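Why Do Bowls Come in So Many Sizes?

Look at a table before a meal and you will find dishes of different shapes.

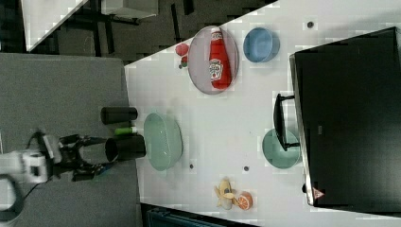
Vicente Núñez writes that his family uses one big bowl for everything, even soup, and he wants to know why anyone needs more.

One bowl can work. But a small bowl is easier to hold, and it keeps a dip or a sauce in one spot. A wide bowl gives you room to mix a salad without spilling. A plate is flat, so food spreads out and is easy to cut. Soup needs high sides – on a plate it would run off.

Cups are tall and narrow. That shape helps a drink stay warm longer, as less of it touches the air at the top.

Try this at home. Pour 4 spoonfuls of water into a small bowl, then pour the same water onto a plate with a rim. Where does it look deeper?

Words to know
Rim: the top edge of a bowl, cup or plate.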